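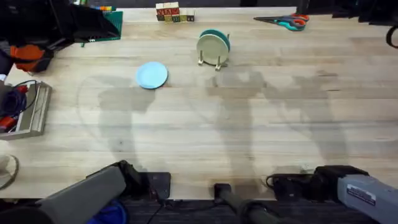

Figure 6.1 A blue plate lying flat, with a cream plate and a teal plate on edge in a wooden rack.

Chapter 6
Standing Things Up: Racks, Stacks and Drying

Washing up is one of those jobs we do so often that we stop looking at it. This chapter asks you to look again, and I hope you will enjoy it, for there is a surprising amount of good thinking packed into a plate rack! By the end you should be able to explain why a plate on edge dries differently from a plate laid flat, choose a rack to suit a kitchen, and plan a draining area for a small household.

Start with the blue plate in Figure 6.1. A plate put down flat on a worktop while it is still wet has one face open to the air and the other pressed close to the surface. Water on the top face can only leave by evaporating, and water caught beneath the foot of the plate can hardly leave at all. Lift the plate up on its edge and everything changes. Both faces meet the air, and gravity pulls the drops down to the lowest point of the rim, where they fall away. The towel has far less to do.

Try it tonight if you can. Rinse two matching plates, stand one up and lay the other down, and come back to them after 15 minutes. Touch the underside of each. It is a very simple experiment and it always starts an argument in class about whose kitchen is warmer — which is a good argument to have, as we shall see in Section 6.3.

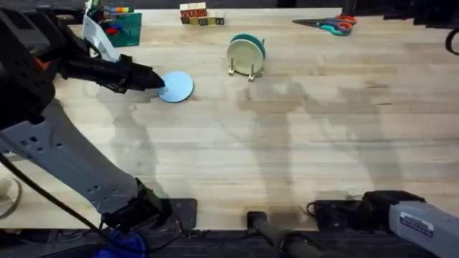
Drying is only half of the story. A rack also keeps plates apart. In a stack, each plate carries the weight of all those above it, and the one you want is always at the bottom (I have tested this for years). In a rack each plate has a slot of its own, so you can take out the back one and leave the front one where it is. Glazed rims don't grind against each other, and you can tell the plates apart by their colours even when one is mostly hidden behind its neighbour.

The price you pay is space. Sixty plates in neat stacks will go into a modest cupboard; 60 plates on edge, with air between them, need a good long run of shelf. For this reason most homes use both methods, one for drying and one for keeping. You will meet this trade again and again in this book: easy to reach, or small to store?
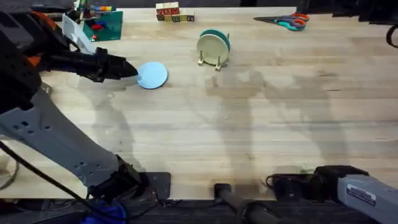

We can now give names to the parts. The base is whatever holds the rack together at the bottom. Feet raise it clear of the worktop so that air can pass underneath. Pegs, or dowels, are the upright sticks that keep the plates from falling over, and the gap between one row of pegs and the next is called a slot. The width of the slot matters a great deal. Too narrow, and a deep dish won't go in; too wide, and a thin plate leans over until it touches the next one, with a wet patch where they meet.

A little lean is a good thing, though! A perfectly upright plate is easily knocked, while a plate that leans slightly against its pegs is steady. Look closely at any rack you come across this week and see how its maker has dealt with this. Some slope the pegs, some tilt the whole base, and some leave it all to luck.

Wood is a pleasant material for a rack, warm to handle and kind to glaze, but it does take up water. Shake the plates over the sink first, and let the rack itself dry out between meals. Stand it where air can move round it, well away from a crowded corner.

Key words: base, foot, peg, slot, lean, drain, evaporate 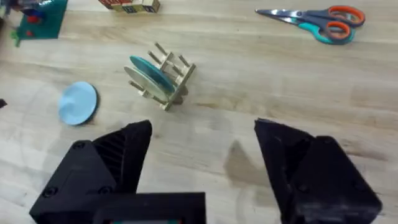 6.1 Before You Begin: A Rack Survey

Find 2 racks of different kinds, at home or in a shop. For each one, write down what it is made of, how many slots it has and whether the pegs are straight or sloped. Measure the slots with a ruler. Then take the thickest plate you own and the thinnest, try them both, and sketch how each one sits. Keep your sketches; you will need them for the drawing work in Section 6.2.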